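Search the notebook Go

Cell 3 log, Starklow bench
May, entered 4:20 pm by Octavio Bermúdez

Kitchen table again. Arm back on after the wrist cable job, spent most of the afternoon getting the tabletop layout to agree with the layout sheet. Sheet says Edovell rev, still has the old mug position on it. Need to fix. Colander long axis up and down the table, mug on the right of it, banana in the blue one near the bottom edge. Ketchup on the plate, on its side, cap to the far edge.
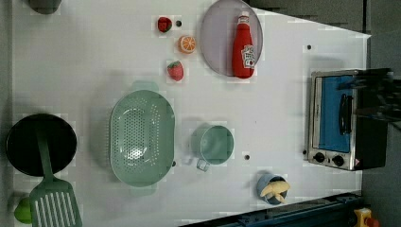 Overhead calib redone after that. First try came out bad, I had the wrong lens file loaded (Zatell one, my fault). Second try fine. Cycle counter reads 2,267, so next grease is not due yet, but I wiped the wrist joint down anyway. Old grease was darker than I like.

Cable slack: re-tied the wrist loop, left more in it than before. Full sweep by hand at low speed, nothing snagged. Still don't love how far it swings out on the table side. 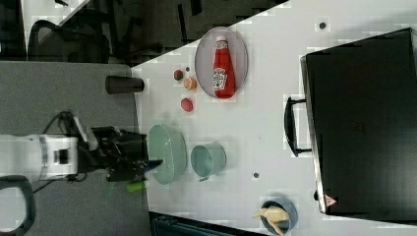
Finger pads swapped, both sides. The Charbonneau ones, softer. Bolts went in with thread lock, gave it 20 minutes before moving anythng. Zeroed the gripper after. Offset went in as 366 counts, old value is on the sticky note inside the cabinet door, do not throw out.

Bottle approach is from the neck end for now. Low speed until someone signs off the new offset.

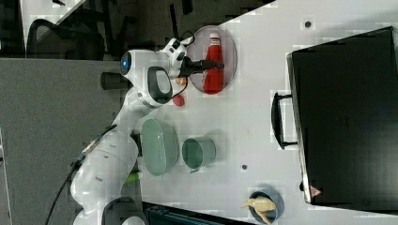 Would not trust that zero until it's been power cycled at least once, Starklow lost theirs overnight on the same firmware. Also please tie the cable somewhere that isnt the flange screws.

OK, fair. Will power cycle first thing and reread the offset before any run. Cable tie moved to the clamp. Pendant strap is fraying too, order one.

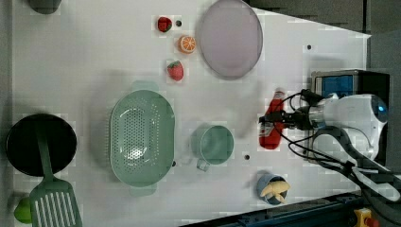

Notebook 3, p. 20

Left to do: e-stop check with the new pads on, update the layout sheet, reprint it, bin the old copies. Torque wrench goes back to Edovell, they have asked twice.

Questions on this cell: leave a note at the bench | © Starklow | Back to top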